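How to Log Passing Errors from a Soccer Match

July — by the Pateria match desk
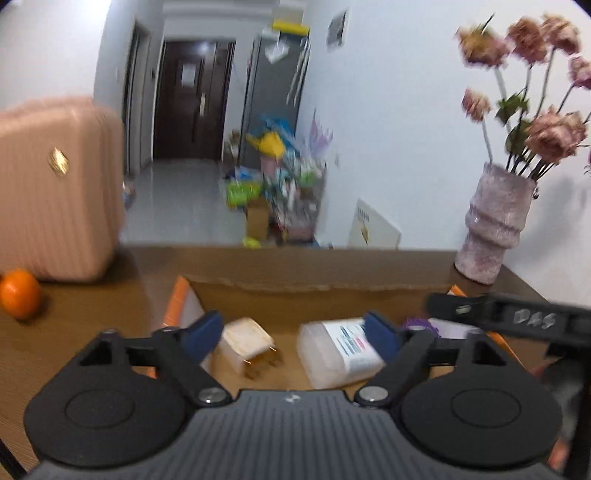 Open cardboard box on a wooden table.

1. Split the match into 7 equal periods.
2. Record each misplaced pass with its minute and pitch zone.
3. Mark errors in the defensive third separately — these carry a weight of 5.
4. Stop at 200 entries per team. The Bastberg sheet holds 3000 rows per season.
5. Total each period and compare.

Clearances are excluded.

Comments (2)

ulport_fan: Do throw-ins count as passes?

Schwerdtfeger: Yes, zone taken from where the ball lands.

Contact | © Pateria | Back to top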